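Studies > Food and Appetite > Taking Part

This site uses cookies to remember your settings. By continuing to browse you accept them.

Print this page | E-mail this page

Call for Participants: Does a Fermented Drink Before Lunch Change What You Eat?

Skuvia is looking for 80 adults to drink something every day before lunch and write down what they eat afterward. The drink is Tăng, a sour bottled ferment sold in health food stores with the promise that it "settles the appetite." We doubt that it does. We also know that our doubt is worth very little until somebody runs a decent comparison, and we could not find one.
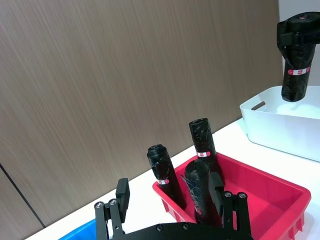

Stastby, December

Applications are open now and stay open until the places are filled. Please read the whole page before you write to us. Several questions we get by phone are answered below, including the one about money.

Why we are doing this

The drink's promoters point to 3,052 customer reviews, most of them glowing. We read a good many. People say they snack less, feel lighter, sleep better, have clearer skin and argue less with their kids. Some of that may be true. But a person who has just paid for a case of something sour and expensive has every reason to notice a small lunch and forget a large one. People who felt nothing mostly stopped buying it and went on with their lives, and they seldom come back to write a review.

There is also the matter of what else changes. Anyone who starts a new health habit tends to start two or three at once. They buy the drink, and the same week they pack a salad and quit the vending machine. If they eat less at dinner, which of those did it? The reviews can't say, and neither can we from our desks.

A few small studies on fermented drinks and hunger do exist. Those we have read ran for a day or two, used students, and asked them how hungry they felt on a scale. Feeling less hungry at noon and eating less by bedtime are separate questions, and we care mostly about the second.

What you would do

The study lasts six weeks. In the first week you drink nothing special and keep a food diary, so that we know how you normally eat. Then you are assigned by lottery to one of two groups. One group gets Tăng. The other gets a drink made to taste and smell as close to it as we could manage, without the fermentation. You will not be told which one you have, and the people who read your diary will not know either.

You drink one small bottle half an hour before lunch, every day, weekends included. You then eat whatever you would have eaten anyway. Please do not try to eat well for us. If lunch is a gas station burrito, write down the burrito. A diary full of steamed broccoli from someone who has never bought broccoli does us no good at all, and we have read those diaries before.

The diary is kept in Florkideck, a phone app. It is slow and the search function thinks every soup is tomato soup. We looked at replacing it and decided that a clumsy tool used the same way by everybody was better than a new one that half the group would give up on. If you would sooner use paper, tell us and we will mail you a booklet. Paper diaries count the same.

You visit our office three times: once at the start, once at the end of the first week, and once when the study closes. At each visit you are weighed, you fill out a questionnaire on sleep and digestion, and at the last one you tell us which drink you think you had. We ask because a comparison is only as good as the disguise. If everyone guesses right, we will have to say so when we report, and readers should then trust our results less.

Supplies are handed out at the visits. Bring a sturdy bag, as the bottles are glass.

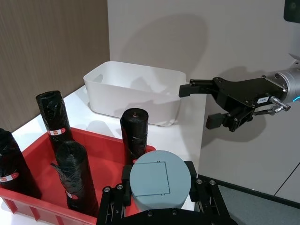

Red crate and white bin on a white tabletop.

Who can take part

You should be between 21 and 65, in fairly good health, and used to eating lunch on most days. You should be able to get to Stastby three times without it becoming a burden. We can't cover long trips.

Please do not apply if you are pregnant or nursing, have diabetes, have had an eating disorder at any time, are taking medicine that affects appetite, or have an immune condition for which your doctor has warned you off fermented foods. If you are unsure about a medicine, ask before you apply. A yes from us is no substitute for a yes from your doctor.

We would also ask you to stay away if you are on a diet now or plan to begin one in January. We know how that sounds in this season. Resolutions are the main reason we expect to lose people, and a diet started halfway through would swamp any effect a small bottle of anything could have.

People who already drink Tăng can apply if they have had none for a month. People who are certain it works are welcome. So are people who are certain it's nonsense. We would like some of each, together with a large number of people who have never given it a thought.

What you get

Participants who finish receive $485, paid by check after the last visit. If you drop out, you are paid for the weeks you completed, and you do not have to give a reason. You also get a copy of your own diary and a plain summary of the results, whatever they are.

You will not get dietary advice, a meal plan or a promise that you will lose weight. Anybody who offers you those things in our name is not from Skuvia.

Risks and nuisances

Fermented drinks give some people gas, bloating or loose stools, mostly in the first few days. The comparison drink is just as sour, and may bother people with heartburn. If you feel unwell, stop drinking it and call us. We will not try to talk you into going on.

The larger nuisance is the diary. Writing down every cracker gets old by the second week. People begin to round off, and then they begin to skip the crackers so as not to have to write them down, which changes the very thing we are trying to measure. We have not solved this, and no food study we know of has. Having the same burden in both groups helps, and the practice week helps a little more. If the idea already annoys you, this may be the wrong study for you.

Who is paying

We were asked this more than anything else when we first posted the study, and rightly so. The company that sells Tăng is not paying for it. We buy the bottles at the store price and have kept the receipts. The company has been told that the study is happening and has not been shown the plan. Funding comes out of Skuvia's general budget, which is mostly contract work on school and hospital menus.

You might fairly say that we have a bias of our own, having spent several paragraphs sounding doubtful. That is why our main question was written down and lodged with an outside statistician ahead of recruiting: total food energy per day, averaged over the last four weeks, one group against the other. Everything else we collect is secondary and will be labeled that way. If the drink does what the label says, we'll publish that, under the same heading and at the same length.

A word on numbers. Eighty people is enough to spot a fair-sized effect and too few to spot a tiny one. Should we find nothing, the honest wording will be that we found no large effect. We expect to see that turned into "study proves drink useless" somewhere, and we'd be grateful if participants did not help it along.

Your information

Diaries are stored under a code, and the list linking codes to names is kept separately and destroyed when the last check has cleared. You can withdraw your diary at any point up to the end of the study. We do not sell data or pass it to insurers, employers or drink companies.

How to apply

Send a short note by e-mail or letter with your age, your town, any medicines you take, and the time you usually eat lunch. There is no essay question. We don't need to hear why you are passionate about wellness.

Hussam Hijazi runs the study and answers questions about health, eligibility and the comparison drink. Mirko Carbone handles visits, payment and everything to do with Florkideck, including lost passwords. Either can be reached through the front desk in Stastby from 9:30 a.m. to 4 p.m.

Everyone who applies will get a reply, including those we turn down. First visits are booked in the order that suitable applications arrive, and lunchtime slots go quickly, so please list a second choice.

Print this page | E-mail this page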